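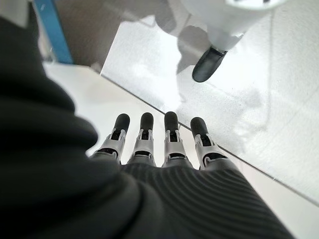

Dilmont House wishes to inform members that the shared kitchen on the ground floor is open for bookings from today, 7 August 2023. The new arrangements for its use are set out in this thread. We would draw particular attention to the work surface, which is as bright as members had asked for at the spring meeting, and which we should all like to keep that way.

The refurbishment was carried out by Evangelista at a cost of £1,598, met in full from the house improvement fund. No charge will be passed on to members this year. The fund will be reviewed in December.

Bookings are made through Sondar, as with the meeting rooms. A booking may last up to 3 hours. The final 30 minutes of every booking are set aside for clearing and cleaning, and cooking should have finished by then.

Work surface: please use a board for all cutting and a stand for anything taken from the hob or oven. Wipe down with warm water and washing-up liquid. Scouring powder, wire wool and bleach must not be used. Tea, beetroot and turmeric should be wiped up at once.

Sink: the wide basin is for washing and the narrower one is for rinsing and draining. Food scraps go in the food bin before anything is put in to soak. Members who prepare vegetables in the wide basin are asked to rinse it out before washing pans.

Fat and oil must not be poured down either drain. A lidded tin is kept beside the cooker for this purpose and is emptied by the house staff. The drains were cleared twice last winter — on both occasions the cause was cooking fat.

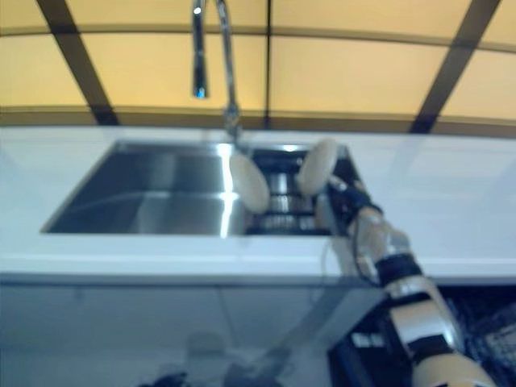 The tap has a pull-down head. It should be guided back into place after use and should not be left hanging in the basin. If it begins to drip, please report this to Kianoush Azimi at the front desk and do not attempt to tighten it.

At the end of each booking both basins should be left empty. Crockery left behind will be washed and put away by staff for the first month. After that, the member who made the booking will be asked to return and deal with it.

Cupboards: the yellow doors may be cleaned with a soft damp cloth only. Please do not fix notices, hooks or tape to them. Members who wish to display a rota or an allergy notice may use the board in the corridor.

Dry goods may be stored between bookings if they are in a closed container marked with a name and date. Unmarked goods will be removed at the end of the month. The house cannot store fresh food overnight.

Several members have asked about larger events. Groups wishing to cook for a function in the main hall should write to Lăcrămioara Cozma before booking, as the hall and kitchen are held on separate calendars.

Correction to the post above concerning bookings: members without access to Sondar may book in person at the front desk. We apologise for the omission.

Printed copies of these arrangements are available at the desk. Comments on the new kitchen may be sent in writing to Halyna Chornovol, House Secretary.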